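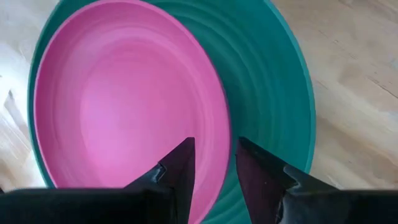

# The Plasel

The man from Cultbridge said the heater would learn.

"Learn what?" said Eliécer Ospina.

"Your habits." He had a van outside with the engine running and a tablet under his arm. "When you get up. When you go to bed. Which rooms you like."

Eliécer liked the kitchen. He had told the woman on the telephone this, and she had typed something. He had lived in the flat on Ríos Street for six winters with an old convector that had two settings, on and off, and it had never needed to be told anything. Then the landlord sent a letter. All heaters of the old type were to be replaced with the Plasel before the end of November, at no cost to the tenant. He read that last part several times, looking for the catch.

"And if I want it warm now?"

"You can override."

"How?"

The man showed him. You held the top button for four seconds until the light went blue, then pressed it again, then turned the dial, which didn't turn so much as slide. The number went up. The heater made a small, polite sound and did nothing.

"It's thinking," said the man.

"It's a heater."

"It'll be a couple of days before you notice the difference." He held out the tablet for a signature. Eliécer signed with his finger, and the name that came out looked like somebody else's.

By evening he had noticed the difference. The kitchen was cold. He held the top button and counted to four, and the light went green. The booklet said blue meant manual and white meant automatic. It had nothing to say about green. On page 12 there was a drawing of a family in shirtsleeves, smiling at a wall.

He went upstairs and knocked at Hafþór Ásgeirsdóttir's door. Hafþór came out in a coat.

"You as well?" said Eliécer.

"I'm going out."

"Where?"

Hafþór thought about it and took the coat off. Underneath was a thick jumper, and under that, at the neck, the edge of another.

"It's a very good heater," Hafþór said. "I read about it. It has 2000 watts."

"Where are they?"

They stood and looked at the Plasel, which was the same as his, white and thin, fixed under the window where the old one had been. The old one had left a brown mark on the paint. Eliécer had always taken that sort of mark as a bad sign, and now he thought it had at least been evidence of something.

"Mine went green," he said.

"Mine did that on the first day. It means it's looking for the network."

"What network?"

"I don't know. I haven't got one."

Hafþór believed in things for longer than Eliécer did. There had been a mattress from Stultberg that was meant to cure bad backs, and it had taken most of a year, and a good deal of walking about at night, before Hafþór would hear a word against it. Eliécer had heard the walking about through his ceiling.

"You have to give it time," Hafþór said. "It's building a picture."

"Of two people in coats."

He rang Cultbridge in the morning. A recording told him he was number 482 in the queue and that his comfort was important. He put the telephone on the table with the speaker on and made coffee, then held the cup for the heat. When a woman finally answered, she was cheerful. She could see his heater, she said. She had it in front of her. It was reporting 21 degrees.

"I'm sitting beside it," said Eliécer. "I can see my breath."

"It's definitely saying 21."

"Who is it saying that to?"

She asked whether he had anything near the sensor. A lamp, a kettle? He looked. The sensor was a small grey square at the end nearest the cooker, and on the cooker was the coffee pot. He moved the pot to the far side and kept this to himself.

"No," he said.

"I'll send it a refresh."

The light went out, then came back white. The heater clicked. After a while there was a smell of warm dust, and he put his hand flat on the top and left it there. He didn't thank her. It might have been going to come on anyway.

That night he woke at three, too hot, and went into the kitchen in his bare feet. The Plasel was roaring. He held the top button and the light went blue, and he pressed it again and slid the dial all the way down, and the heater made its polite sound and went on roaring.

Above him he could hear Hafþór opening a window.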